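Remik Adds Brown Marble Counters and Corner Kits to Its Small-Space Line

DREDTON, April. Remik, the maker of counters and wall coverings for small rooms, is adding a polished brown marble to its Plalix line. The stone is dark, with white veins that run across it at odd angles, and it is cut to fit an inside corner where people tend to set down their phones and keys. 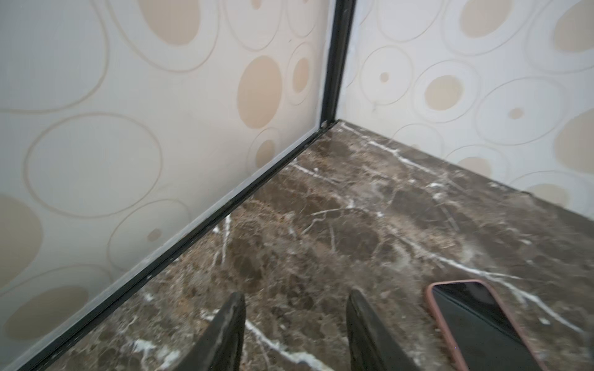
Sizes and fit

The counter comes in 51 stock sizes. Orders can be placed through 300 dealers, and most pieces ship within the month. Color varies from slab to slab. Some areas are close to coffee brown, others are a sandy tan, and buyers may ask to see their slab before it is cut.

A phone in a silicone case can be laid straight on the polished surface. Remik suggests wiping the stone with a soft cloth and plain water, and keeping vinegar and lemon juice off it.
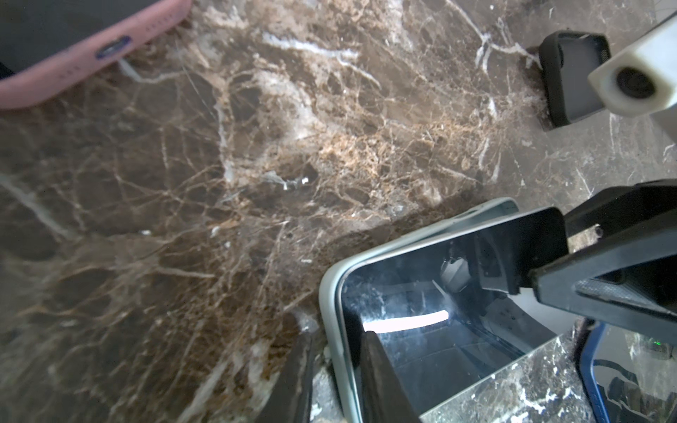 From the Remik press office

The Plalix corner kit is sold separately. It pairs the counter with cream wallpaper in a pattern of ovals and tan circles, and includes black trim for the corner and for the line where the wall meets the stone. The wallpaper was drawn by Katsaros, a pattern studio in Dredton.

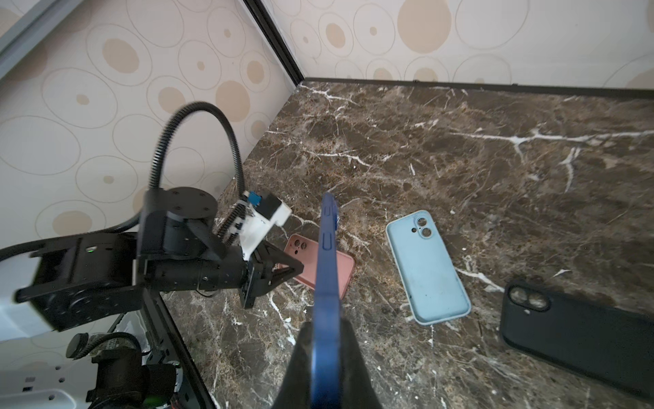

The kit covers up to 562 square inches of counter, and longer runs can be joined with a second piece. Samples of the stone and wallpaper are free from any dealer. Ask for item 1533.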